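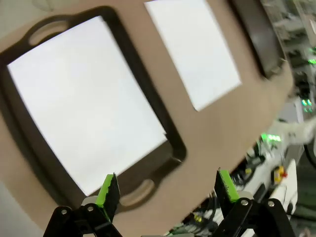

**Imani Dvorak**
Research engineer, manipulation group, Erngate · asked in January · tags: `imitation-learning` `wrist-camera` `evaluation`

## Policy grabs the tray fine on one bench and badly on the other. How do I find out which difference matters?

The task is dull on purpose. There's a black tray with an oval handle cutout at each end, a white sheet lying in it, and the arm has to take the tray by the near cutout, lift it and set it down further along the table. One wrist camera and joint positions go in, short chunks of motion come out. Plain behavior cloning, trained on 1788 demonstrations, all of them teleoperated on our bench here in Erngate by people who would like that number mentioned in the acknowledgments.

On the Erngate bench the policy gets the tray in 10 of 11 trials. We shipped the same checkpoint to our partner lab in Lalodville, who have the same arm, same camera, same tray, and the result was 4 of 11. Their email was very polite.

The failures look alike. The fingers come down short of the cutout, close on air or on the rim, and then the arm carries nothing to the goal with complete confidence.

Things that differ, that I know of:

- Their finger pads are new. Ours are green and scuffed black along the inner edges, and they fill a good part of the bottom of every image.
- Their tabletop is gray. Ours is tan.
- Their background is a wall. Ours is a heap of cables and green LEDs past the edge of the table.
- They calibrated the wrist mount themselves.

My favorite theory is the pads. My supervisor's favorite theory is the tabletop. Lalodville's favorite theory is our policy. I ran a saliency map and it lit up on the pads, the handle cutout, and one corner of the sheet, so everybody in the meeting felt confirmed.

What's the accepted way to separate these without collecting another mountain of data? I have arm time at Erngate, very little at Lalodville, and a partner who will swap parts if asked nicely.

---

### Accepted

**torque_and_fork**

Stop looking at the saliency map. It tells you where the gradient is large, and your gripper is large, contrasty and in every image you own, so of course it's bright. Mine once lit up on a dead pixel. We put it in a talk.

You have four candidate causes and they can be pulled apart on your own bench, where arm time is cheap. Change one thing at a time toward the Lalodville condition and see which change breaks the policy that currently works.

**Fix the start states first.** If you're placing the tray by hand and by mood, you can't compare anything. Pick a set of tray poses, put tape marks on the table just outside the camera's view, and run every condition on the same poses. Then you can compare pose by pose: this one worked with old pads and failed with new ones. Paired trials get you much further on small numbers than two separate success rates do. Also shuffle the order of conditions. Otherwise you'll run all the "new pads" trials at the end of the day when the sun has moved and the operator wants to go home.

**Then the swaps:**

1. *Pads.* Fit new ones. Keep the old ones in a labeled bag, you'll want them back.
2. *Tabletop.* Gray paper, taped flat, same height. Don't use anything spongy or you've changed the contact as well.
3. *Background.* Hang a plain sheet of card beyond the table edge. I would put this one last in terms of suspicion but first in terms of effort.
4. *Mount.* Nudge the camera by a small known angle, run, and put it back.

For pads specifically there's a trap. New pads differ from worn ones in looks and also in thickness and grip. If the swap breaks things you still don't know if it's the image or the physics. So split it. Run the new pads with the lower strip of the image replaced by the same strip taken from an old recording at the same gripper opening. If the policy recovers, it was reading the pads. If it doesn't, suspect the pad material, or at least the geometry. You do need the paste to follow the gripper opening or you'll be feeding it something no camera has ever seen and then learning what it does with that.

Going by your picture, the opening between the fingers has the near handle right in it. That's a lovely cue for a cloned policy: center the dark rim and pale oval between two green things, descend. It also means that a small rotation of the mount moves the cutout relative to the fingers in a way that your demos never covered. "Comes down short, every time, in the same direction" sounds like mount to me. A texture problem usually gives you a more varied selection of embarrassing outcomes.

Cheapest check of all, before any swaps: ask Lalodville for a single still with the gripper open, arm at home. Overlay it on yours. If the fingertips don't land on your fingertips, go and have a word about calibration.

> **Imani Dvorak:** Got the still. Their fingertips sit visibly higher in the image than ours, both of them, so it's pitch. I'm now less fond of my theory. Running the mount nudge first, then pads with the paste.

> **torque_and_fork:** Run the pads anyway. Two causes can both be real and they enjoy each other's company.

> **Imani Dvorak:** Mount nudge, pitched to match their still: it fails short, same as theirs, on most of the taped poses. New pads with the camera left alone: no difference I can see on the same poses. Gray paper cost us one pose, which I'm not going to build a paragraph on. The supervisor would like it to be a paragraph.

---

### Other replies

**Tangen_bench_2**

We had the same thing between two arms in the same room, so count your blessings. The swap approach is right, but I'd add a fix while you're in there. Random crops and small random rotations of the image during training took out most of our mount sensitivity, no new demos needed. Don't overdo the rotation, because the action labels don't rotate with it and past a certain point you are teaching the arm to lie.

Also 10 of 11 against 4 of 11 is a real gap, but please report the counts in the paper and leave the percentages alone. A reviewer will ask how many trials and then you have to say eleven out loud.

> **torque_and_fork:** Agree on crops. I'd retrain and rerun both the nudged and un-nudged camera on the same taped poses, otherwise you've fixed it by assertion.

---

**stotosine_user**

have you tried Stotosine, it does the whole eval for you

> **Imani Dvorak:** Does it tape the poses?

> **stotosine_user:** it makes a dashboard

---

**grip_happens**

Just use more data.

> **Imani Dvorak:** I've passed this on to the people who did the teleoperation. They're drafting a response.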